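Search this site Enter keywords Go

Household Tidying Project, Setcombe site
Second progress report, January
Prepared by Olga Tavares for Anwara Liyanage, Skorkance

The question you asked us in the first review was whether an arm on a table can put small things away without someone standing by. For one kind of job the answer is close to yes. Sorting mixed drawers is still well out of reach.

We ran 1,044 tidying attempts this period, and 763 finished with every piece in the bowl. Most of the failures were at the grasp. Foam letters are light and slide when a finger touches them early, and the thin ones get pushed instead of picked up.
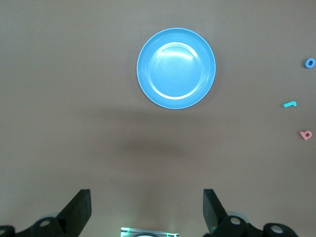 Quang Phùng rewrote the approach step so the arm comes in slower over the last stretch. That costs time — a full run can now take up to 12 minutes — but we think it is worth keeping until the grasp is steadier. A person does the same job in well under a minute, so we make no claim on speed.

Cloth and cutlery were due to start this period and have not. Hywel Gape is still waiting on parts from Ikville. We ask to move that work back by six weeks, with no change to the budget.

Next review call is Tuesday at 10 a.m.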